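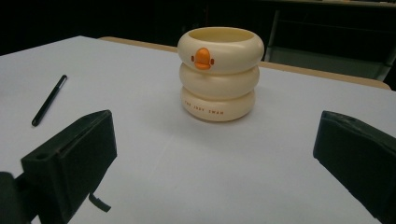 Lempi Aaltonen
Head of Publicity, Skestex Pictures

Print | E-mail this page
Last updated: Thursday, 4:40 p.m.

SKESTEX PICTURES BEGINS PRODUCTION ON "NENUNHOLM"

Family drama from director Imre Illés to open in theaters next May

Skestex Pictures said Thursday that filming has started on "Nenunholm," a feature drama written and directed by Imre Illés. The film is a co-production between Skestex and Seppälä, and will be released in theaters in May. Jiltov will handle sales outside the home market.

"Nenunholm" takes place over one winter on a small island of the same name. Two sisters who have not spoken since their father's funeral come back to sell the ferry company he left them. The sale is held up by a missing deed, and the sisters end up running the boat themselves until the ice comes in.

The script runs 167 pages, which is long for a drama of this kind. Illés said he plans to shoot all of it and make his cuts in the editing room.

"There are scenes in there where people wait for a boat," Illés said. "On paper they look like the first thing you would drop. I want to see them with the actors before I decide."

Most of the film is being shot on location. The ferry interiors were built on a stage so that the crew could control the light and work through bad weather. Exterior work on the water is scheduled for the second half of the shoot.

Open casting calls for smaller parts and background roles were held in two towns on the coast. Some 584 people signed up, and a number of them have been given speaking parts as passengers, dock workers and shopkeepers. Names for the two leads will be announced in a separate release once contracts are complete.

This is the second film Illés has made with Skestex. The first was a low-budget comedy about a driving school, shot mostly inside one car. Several members of that crew have returned, including the editor and the sound mixer.

"We read an early draft and asked Imre for one change, to the ending," said Aaltonen. "He came back with a different ending from the one we asked for, and we liked it better. Seppälä came on board soon after that."

Under the agreement between the companies, Skestex is in charge of production and home release. Seppälä is providing part of the financing and all post-production services, including the sound mix and color work. Jiltov will show early footage to buyers while filming continues.

A first-look still and a teaser poster will be released when the location work is finished. No trailer date has been set. The film has not yet been rated, and its final running time is to be confirmed.

Set visits will be limited because of space on the ferry. Reporters who would like to be considered should write to the Skestex publicity office with the name of their outlet and the type of coverage planned. Interviews with Illés will be arranged by phone during the shoot and in person afterward.

Please credit all material to Skestex Pictures.

Print | E-mail this page

Search press releases
Enter keyword
All years
Go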